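From: Sunee Pongsiri
To: service-robots list
Date: 24 February 2019
Subject: Re: Visit to the Andora kitchen lab - what did you see?

Dear all,

Sakda asked me to write something for the people who could not join, so I try to answer his questions in order. Please excuse the length. I made notes on paper during the visit and some of them I can't read anymore.

Sakda Wattanapong wrote:
> I was sorry to miss the visit, we had a deadline for Antal the same
> week. Could somebody who was there tell the list three things:
> 1) Was it a real demonstration or mostly slides?
> 2) Is the arm control from Zonitz, or did they write their own?
> 3) How is the room set up? We are planning a test kitchen here and I
> would like to know what to copy and what to avoid.
> Photos are welcome if they allowed it.

1) Real demonstration. There were slides too, but only for the first part, and the man from Gurutov who showed them was quick. After that we stood by the kitchen corner in two groups, because the room is not big. Our group saw the robot work with dishes and fruit at the counter, and then the other group changed places with us. They told us before they started that they would not stop and restart if something went wrong, and they kept to this. In our group 6 pickups were tried with the fruit. One apple was dropped and rolled under the counter, and an engineer had to go on his knees for it. I liked that they let us see it. In January I was at a different open day where every robot was behind a rope and did the same wave again and again.

The dish part was slower than I expected. The operator said they keep the speed low when visitors are in the room, and that without visitors it goes faster, but we could not check this of course.

2) Both. The low level part comes from Zonitz and they are content with it. The grasp planning is their own, and this was the most interesting discussion of the day for me. They said they first trained with 349 recorded grasps, and it was not enough for anything shiny or thin. Now they have more than 900 and the results for bowls are good, for thin plastic still poor. Somebody asked if the code will be open. The answer was "parts of it, later", so please do not plan your project on it.

3) The room. I looked at this carefully because I knew you would ask. It is an ordinary office room with gray carpet, and the kitchen island stands in it like a piece of furniture. I think carpet is a mistake for you, Sakda, if you want to run real water. On the other side it is quiet, and we could hear the speakers well. They have tape markings on the carpet for the start positions. The tape is already quite pale and I would use a stronger color.

The sink is a double one and the underside of the counter is open, so the drain pipes and hoses are easy to reach. I would copy this. The cables I would not copy. They lie across the carpet in long loops, and I stepped on one myself. When I asked, they said a ceiling rail is ordered. Also ask your building people early about the fire extinguisher, here it stands on the floor by the back wall and I don't know if our rules would accept this.

About the wrist camera: it is more useful than I thought, but one finger is so near to the lens that it becomes very blurred and covers a large part of the view. The engineer said the software ignores this area. I asked what happens if the object is exactly there, and he said that the head camera must help then. I am not fully convinced - maybe somebody on the list has experience with a mount further back?

Photos were allowed and they also gave us pictures from the robot's own cameras. I attach two, made smaller so that the list server accepts them.

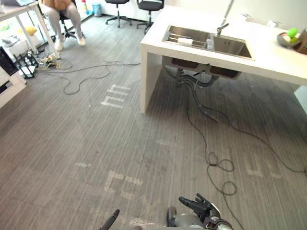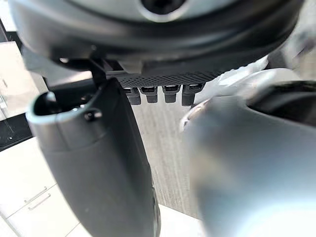 First: the kitchen island and the floor, with the robot's hand at the bottom. Second: the wrist camera, with the blurred finger on the right.

The slides are 100 pages and too large for the list. Write to me directly if you want them, and please say if you need only the part about grasping, I have it as a separate file.

Sakda, I can also send you my sketch of the room, but the measures in it are from my own steps and not from a tape.

Best regards,
Sunee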